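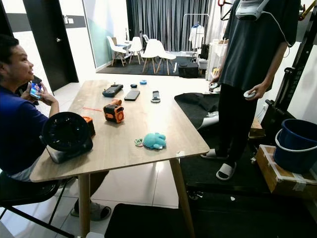
The Wilex desk fan costs less than a takeaway for two, and I bought mine in Cerkstead in a hurry when the flat above the shop got too warm to work in. I have now used it for most of a year. It is the usual sort of small round fan, the same general shape as the black one on the table with its head tipped back on the stand, and that tilt is the first thing I would check on any fan of this size. A fan that only blows straight ahead will dry your eyes out by lunchtime. The Wilex tips back far enough to send air over your head and off the wall behind, and it stays where you put it.

There are three speeds. Low is quiet enough for a phone call. Medium is where I leave it. High moves a fair amount of air but has a rattle in it, which I traced to the front grille and mostly cured with a folded bit of card. You shouldn't have to do that with a new fan.

It weighs some 821 grams on my kitchen scales, so it is easy to carry from room to room. The lead is 170 cm, a bit short if your sockets are behind a bookcase. There is no battery and no timer. The base has four rubber feet and one of mine came off in May. I glued it back.

Cleaning is the weak point. The front grille is held on by a small screw, and you need a thin screwdriver to reach it. Dust builds up on the blades and the fan gets louder as it does. I do it every couple of months.

I also tried the Bautista, which a shop in Nevport had on offer. It is quieter on high and the grille unclips by hand, but the head droops after an hour or so and it costs 20 pounds more. For a bedroom I would pay the extra. For a desk I would stay with the Wilex.

Four out of five.

Mei Rosenthal
April 18, 2018

300 shares | 3 comments

Comments

Pollyann
Mine rattles on high as well. Will try the card.

D. Garside
Does the Bautista come in white? The shop near us only had grey.

Tuppence
Had the Wilex two summers and the medium button has started to stick. Otherwise fine. The screw on the grille is a nuisance, I agree.

Recent reviews
Oil-filled radiators for a box room
A cheap dehumidifier after one winter
Clip-on reading lamps
Extension leads with separate switches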